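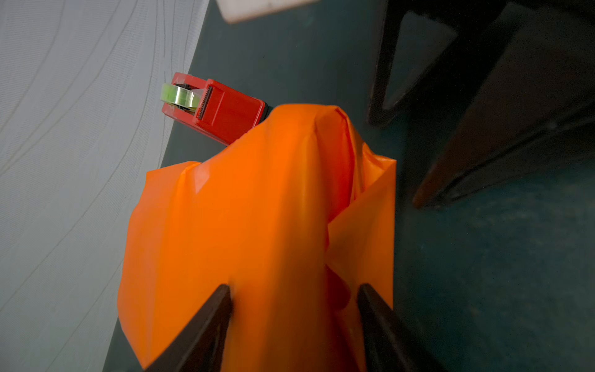 Orange plastic bag, bunched at the top.

Bonbridge Council Motions and Votes

Data card and README, release 3

Summary

Bonbridge Council Motions and Votes is a structured record of motions put before the Bonbridge City Council and its standing bodies, with the wording of each motion, the amendments offered to it, the recorded vote of each member and the final disposition. It is compiled by the Veltis Center for Local Government Records from the published minutes and is released for research, journalism and public reference.

The present release covers 127 meetings and up to 2,000 motions. Procedural motions, such as those to adjourn or to approve the minutes, are included but carry a separate type code so that they can be set aside. Earlier releases left them out, and totals from this release should not be compared with totals published from releases 1 and 2 unless the procedural rows are first removed.

Responsible persons

Natalie Goodall, records lead
Dean Mottram, coding and adjudication
Intan Sopacua, data engineering
Kirsty Hollis, documentation and public inquiries

Hugo Maillard prepared the original coding guide for release 1 and advised on the treatment of divided questions in this one.

Files

motions.csv
One row per motion. An amendment is treated as a motion in its own right and points to its parent through the parent_id column.

votes.csv
One row per member per recorded vote. Voice votes do not appear in this file.

members.csv
One row per member per term. A member who leaves office and later returns has more than one row.

meetings.csv
One row per meeting, with the type of meeting, the presiding officer and the status of the minutes.

texts/
Plain text of each motion, named by motion_id. Line breaks follow the minutes.

coding_guide.txt
The full instructions given to coders, including the worked cases that were added after the pilot.

All tabular files are comma-separated and encoded in UTF-8. Text fields that contain commas or line breaks are quoted. Spreadsheet programs may remove leading zeros from the identifier columns when a file is opened directly; the columns should be imported as text.

Fields in motions.csv

motion_id: Stable identifier. Identifiers are not reused, and a withdrawn record keeps its number.

meeting_id: Links to meetings.csv.

parent_id: For amendments and substitute motions, the identifier of the motion being changed. Blank otherwise.

mover and seconder: Member identifiers. The value NR means that the minutes do not record a name. A blank means that no seconder was required.

type: One of ordinance, resolution, appointment, budget, procedural, censure or other.

subject: Subject heading under the Hrynyshyn scheme, described below.

vote_method: One of roll, show, voice or consent.

result: One of carried, failed, tabled, referred, withdrawn or lapsed. A motion that lapsed for want of a second is coded lapsed even where the minutes say that it failed.

divided: Y where the presiding officer split the question and put the parts separately. Each part then has its own row, and the undivided text is kept in the texts folder under the identifier of the first part.

note: Free text by the coder. Notes explain a coding decision and are not a comment on the merits of a motion.

Subject headings

Subjects are assigned under the Hrynyshyn scheme, which groups municipal business by the power being exercised. A motion to buy a fire engine is coded under procurement, and a motion to change the staffing of the fire department is coded under personnel. Users who want all business concerning a given department should search the motion text as well as the subject column.

Each motion receives one subject. Where two headings apply, coders were told to use the one named in the operative clause. Preambles were disregarded for this purpose. Some preambles in Bonbridge motions are considerably longer than the clause they introduce, and a few recite matters over which the council has no authority.

Collection

The source for every record is the approved minutes as posted by the office of the city clerk. Draft minutes were used only where no approved version had been posted by the time the release was closed, and the meetings concerned are marked D in the minutes_status column of meetings.csv. Those records will be checked against the approved text when it is available.

The minutes were converted to plain text and divided into items with Plarner, the Center's in-house parsing tool. Plarner identifies the start of a motion from a set of standard phrases. It performs well on minutes written in the current format and poorly on those of special sessions, where the clerk's office follows a looser style. All special sessions were therefore divided by hand.

Recordings of meetings were not used as a source. In a small number of cases a recording was consulted to settle which of two members with the same surname had moved an item, and the note column says so.

Coding and review

Two coders worked on each meeting without seeing the other's entries. Differences were settled by Dean Mottram, who kept a written reason for each decision. A further sample of 500 motions was drawn after adjudication and coded again from the start by a person who had not taken part in the first round. Agreement was high on vote method and result. It was lowest on the line between resolution and other, and the coding guide was revised on that point before the release was closed.

Revised entries were carried back through the earlier years, so that the type column is consistent across the whole file.

Known gaps and errors

The minutes of 40 committee sessions could not be obtained in any form. The clerk's office has confirmed that the sessions took place, and they are listed in meetings.csv with no linked motions. Analysis of committee activity should allow for this, especially in the personnel and land use committees, where most of the gaps fall.

Closed sessions are recorded only where the council voted in public to enter or leave them. Nothing said or decided inside a closed session is part of this data set.

Absence and abstention were not kept apart in the oldest minutes. The vote value AB is used where the two cannot be told from each other. It should not be read as either.

The members.csv file gives party affiliation as stated by the member at the time of filing. Council elections in Bonbridge are officially nonpartisan, and many members stated none. The Center has not filled in affiliation from other sources and does not accept corrections on that basis.

Terms of office begin in May. A meeting held in that month may fall in either the outgoing or the incoming term, and the term column should be used to separate them. Joining on calendar year will assign some votes to the wrong council.

Appropriate use

The data set is suited to the study of agenda setting, coalition patterns, the use of amendments and the time taken to dispose of business. It may also be used to look up how a named member voted on a given item, and the Center asks that any published statement of that kind be checked against the minutes first.

It is not suited to ranking members by attendance or effort. Members leave the chamber for many reasons that the minutes do not give, and committee work is only partly covered. Counts of motions moved are a weak guide to influence, as the chair of a committee will often move its items as a matter of form.

Censure motions call for particular care. The text of such a motion states the claims of its mover. Inclusion in this data set does not mean that a claim was proved, and several censure motions were withdrawn before debate. Users who quote from them should also give the result.

Personal information

Members and senior officials are named as they appear in the public record. Private residents who spoke during public comment are not named in any file. Where a motion names a private resident, for example in a zoning appeal, the name has been replaced with a bracketed role such as [applicant] or [property owner]. Street addresses in such motions have been shortened to the name of the street.

A resident who finds that a name has been left in may write to Kirsty Hollis at the Center. The text will be corrected in the next maintenance update, and the change will be logged without repeating the name.

Corrections

Requests for correction should state the motion_id, the field, the present value and the page of the minutes that supports the change. Requests from members and from the public are handled in the same way. Where the minutes themselves are thought to be wrong, the matter is one for the city clerk, and the data set will follow the minutes if they are amended.

Changes since release 2

Procedural motions added.
Type column recoded for all years.
Column "second" renamed "seconder".
Lapsed motions separated from failed motions.
Member identifiers lengthened; a table matching old and new identifiers is supplied in members.csv.
Duplicate rows removed where a motion had been carried over to a continued meeting.

Terms

The tabular files may be copied and adapted with credit to the Veltis Center for Local Government Records. The release number should be given in any citation. The coding guide may be reproduced in full or in part on the same terms.

Suggested citation

Goodall, N., Mottram, D., Sopacua, I., and Hollis, K. Bonbridge Council Motions and Votes, release 3. Veltis Center for Local Government Records.

Last updated: September 11, 2026

Related items

Bonbridge Council Motions and Votes, release 2 (archived)
Bonbridge Boards and Commissions: Appointments File
Coding Guide for Municipal Minutes
Plarner: Notes for Users
Subject Headings Under the Hrynyshyn Scheme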